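3.2 Cable storage and retrieval in shared work areas
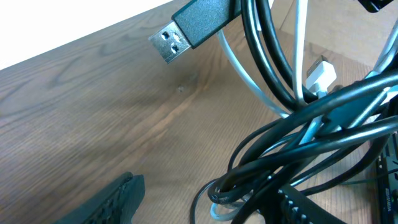

Figure 2. Mixed cables on a wooden tabletop, with a USB-A plug at the edge of the bundle.

Participants in the first round of interviews tended to talk about cables as a single category. They had "the cable drawer" or "the box of cords", and its contents were rarely described any further. When we asked them to find a particular item, the category broke down quickly. People sorted first by colour, then by thickness, and only then by the shape of the connector. A plug with a bare metal end was usually the first part of a bundle to be grasped, whether or not it belonged to the cable the person wanted.

The bundle in Figure 2 shows why colour is a weak cue on its own. Most of the cables are black, and where several black strands cross it is hard to tell which one continues in which direction. The lighter cables are easier to follow, but some of them pass underneath the black ones. In our coding scheme a bundle of this type is classed as "mixed, dominant dark".

The audit covered three sites. Tevum is a shared studio building, Lindholm is a public library branch with a lending desk for small electronics, and Castellanos is a repair workshop that runs evening sessions. Across the three sites we logged 1,035 cables. Of these, 417 were stored in bundles with at least one other cable, and the rest were coiled singly, hung on hooks or left attached to equipment. A cable was logged as bundled if it could not be lifted clear of its neighbours with one hand.

Site differences were mostly differences in furniture. At Tevum the cables were kept in deep plastic tubs under the benches, and people emptied a tub onto the nearest table to search it. At Lindholm they were kept in labelled zip bags in a shallow filing cabinet. Castellanos used both methods, with bags for stock and a tub for donations. The donation tub was sorted on Tuesday evenings when enough people were present, and bundles built up in between.

We then ran a retrieval task with 72 adults, all of them regular users of one of the sites. Each participant was given a written request, for example "a black cable with a USB-A plug at one end", and a bundle placed on a table at standing height. They were free to use any method. The task ended when the requested cable was completely separate from the others, or when the participant chose to stop.

Three methods accounted for nearly all attempts. In the first, which we call pulling, the participant took hold of a visible plug and drew it away from the bundle. In the second, tracing, the participant followed one strand by hand from the plug into the tangle, loosening each crossing in turn. In the third, spreading, the whole bundle was pressed outward across the table before any single cable was chosen. Pulling was the most common opening move and also the one most often abandoned. Several participants said afterwards that they knew it would tighten the loops but wanted to see if they would be lucky.

Printed markings on the cable jackets were of little help. The lettering was generally small and pale, and on coiled sections it wrapped out of sight. Participants who tried to read it usually picked the bundle up and turned it toward the light, and some crossings shifted as they did so. We coded this as a separate action (see Table 4).

After the task, each participant was asked how they stored cables at home. The answers produced 190 separate statements, which were grouped using the Clurkia household storage categories. The largest group concerned cables kept "just in case", often for devices that had already been given away or taken to the tip. A smaller group described a fixed habit, such as winding each cable around the hand and closing it with a twist tie. People with a fixed habit did not always use it at the shared site. One wrote that there was no point in coiling a cable neatly if it was going back into the same tub.

The retrieval times for each method are reported in Section 4.1, and the coding sheet is reproduced in Appendix B.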